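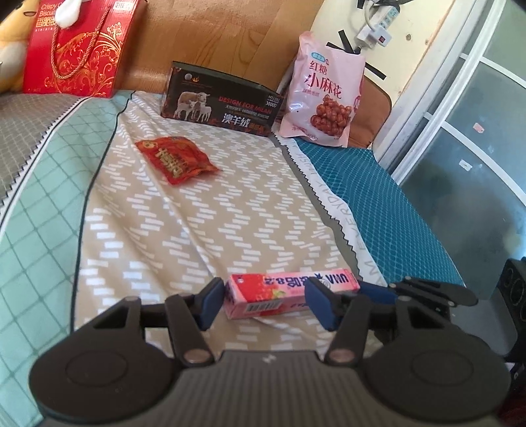 Okay, week 7, packaging and the small type nobody in my family reads except me. We've spent the last few sessions on what makes a label work from across a store aisle, and now I want to get up close. When you pick up something small, your eye goes to one thing first, and on food it's very often the food itself. Take the little pink candy box with UHA 味覚糖 on it and a red strawberry near the middle. If you can't read a word of Japanese you still come away thinking strawberry, and you'd think it with the box on its side and the lettering upside down. The barcode gets its own white panel down near a corner, and I'd like you to keep that in mind, because half of the drafts I got back last time had the barcode floating wherever there was space left over!

So, first thing: contrast for barcodes. Dark bars, light background, and leave a clear margin at both ends (the quiet zone, which you will see again on the final). Red bars on white look lovely and a lot of scanners can't see them at all. I learned this at my first job, at Kikotex, where I signed off on a run of 2000 sleeves for a hand cream with bars in a gorgeous brick red. We stickered over every one of them. I was 24 and I still think about it in the shower.

Second thing: hierarchy on a tiny panel. You don't have room for five sizes of type. Pick two, three if you must. Name of the product, then what it is, then everything the law wants. People always try to squeeze in a slogan. Try the panel without it and show me both.

Third: two languages on one label. Hsiu-ying Kuo came in last year and showed us her tea tins for Grarnstead, and I've kept her rule ever since, which is to set both languages first and draw the box around them afterward. Chinese and Japanese characters sit in a square and look heavier than our letters at the same point size, so matching the numbers in your software won't match them on paper. Print it, cut it out, squint. If one side shouts, bring it down a notch and print again. And please get a fluent reader to check the text before it goes anywhere near a printer.

For the homework you're designing a carton for a cough drop called Yu. The front panel is 32 mm tall, so yes, it's small, sorry! Bring a folded mock-up on 200 gsm card, glued or taped, I don't mind which. A flat printout doesn't count, you need to turn it around in your hand. Write the flavor on at least two faces.

Reading is the Gindcombe packet, the chapter on folding cartons. Skip the part on foil stamping unless you're curious, we'll get to it in August. Bring scissors, a metal ruler and whatever carton you ate from most recently.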